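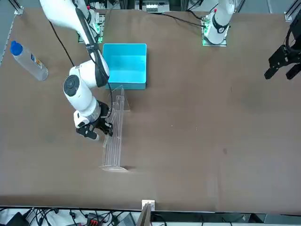
wallell_bench
Posting our result from the depth work at Wallell. 300 trials, one camera over the bench plus one at each wrist. Depth sensors tend to lose clear plastic, so we trained on colour only. The acrylic rack next to the blue bin was the hard object, and we scored a reach as good if the gripper stopped within 5 mm of the target slot.

nyamweya
What was the baseline?

wallell_bench
Same policy with depth added. It managed 62 per cent and colour only did better on every slot. Most of the misses were at the far end of the rack,

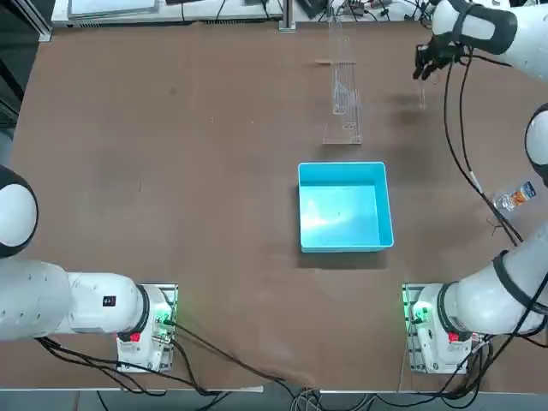 where the head view is weakest and the wrist cameras have to do the work.

zindlow14
I don't agree with dropping depth. You tested under one set of lights. We ran something close to this on the Trakmont rig and colour only fell apart as soon as the blinds were open.

wallell_bench
Fair, the lights were fixed. Reflections do move a lot in the close views though, so it isn't an easy set.

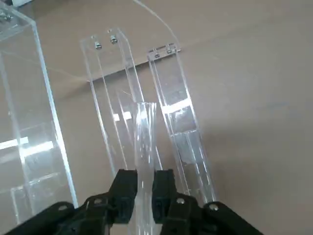 Wrist view, clear tube in the gripper

nyamweya
That helps. I'd still want the bin and rack moved between trials.

wallell_bench
They were, 14 layouts — I should have put that in the first post.

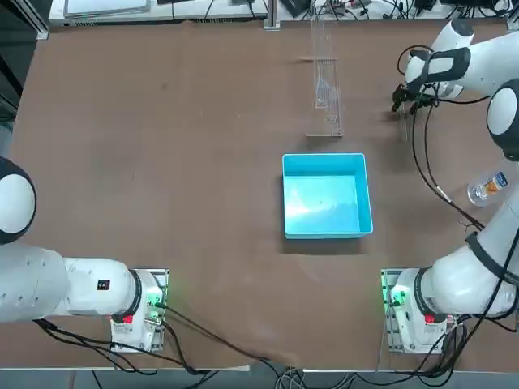
Head view, gripper to the right of the rack

zindlow14
Layouts aren't lighting. Run it again on Tuesday with a lamp at one side and I'll believe it.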